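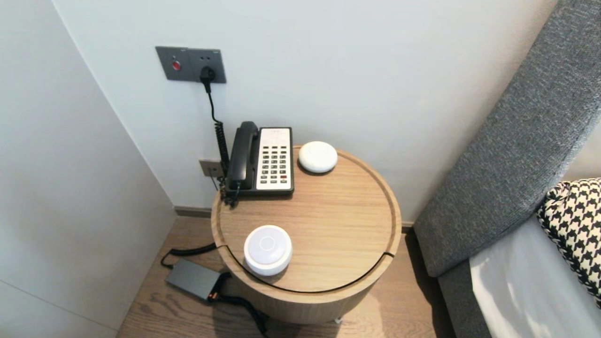 at the Vatavus open day in Dilivton, they've got a whole pretend apartment set up in the back hall. bedroom, kitchen, bathroom. robots tidying all of it

bedroom stop first. job is the nightstand: desk phone with a curly cord, a small white dome thing, a bigger white cylinder. guide says the cord is the hard part. believe it, I can't keep mine straight either

we got 13 minutes per room and then a bell. felt like speed dating

asked what happens when it drops somthing. "it asks for help." ok same

best question of the day from a kid up front — does it know which side of the bed is yours. long pause. no

kitchen was packed, saw mostly elbows. heard a spoon hit the floor, people clapped anyway

Biwott had a table by the exit with grippers you could squeeze. soft ones, kind of like a gummy bear. wanted to keep it

badge says visitor 3924, no way that many people came lol

coffee was $3 and fine. parking a mess, use the Allutby side if your going

they run it again in July, over 29 slots they said. booking the 4pm, want a real look at that kitchen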